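Subject: Re: [playroom-list] Which pieces to keep in the kitchen set
From: Yoshinori Hirose
Date: Saturday, May 31, 2025

Dear Gladys, dear all,

Gladys Puma wrote:
> We have the play kitchen at Bandow for the summer group, and the
> box is too full. Elżbieta says the children tip everything on the
> floor and then play with three things. Could somebody who has the
> same set tell us what you leave on the table, and what you put
> away? Also, is it worth to buy the second food pack? It costs 70
> with the shipping.
>
> Gladys

Thank you for the question. We had the same problem at Kikine in October, so I answer by points.

1. Food. We leave very little of it out. The ketchup, the orange slice and the banana are enough for a long game. The ketchup goes on a plate, with the fruit on both sides, and the children understand that somebody is going to eat. 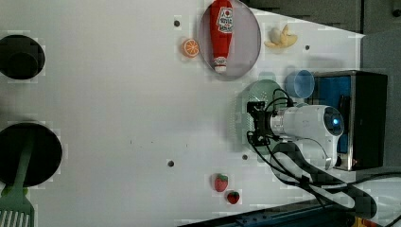

2. Cups. Please keep more than one color. When all cups are the same, there is a discussion about whose cup it is. I store ours on their sides next to the oven, and small hands can take them easily.

3. Plates and the colander. Khadija Fahmy asked me last time if the colander is necessary, as there is no water in the game. I think yes. It becomes a hat, a sieve for sand, and a bowl for the fruit.

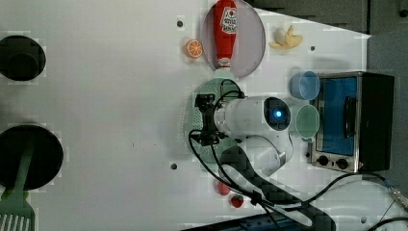

About the second food pack, I would wait. Our group did not ask for more food, they asked for more places to cook. A frying pan and a pot side by side on the left, and the toaster oven on the right, already make two cooking places with the plates between them. If you have 70 to spend, I would look for one more pan.

For cleaning, I wash the plastic pieces by hand in warm water with a little soap. The colander takes the most time, and I use an old toothbrush for the openings.
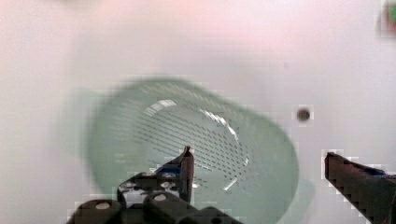
After that I let everything dry on a towel overnight before it goes back in the box. Ours is a flat box from Norura, 9 inches high, and it is better than the deep one we used before. In a deep box the cups disappear at the bottom and the children must empty it to find them.

Rupert, if you still have the list of spare parts, could you please send it again to Gladys? I cannot find my copy.

With kind regards,
Yoshinori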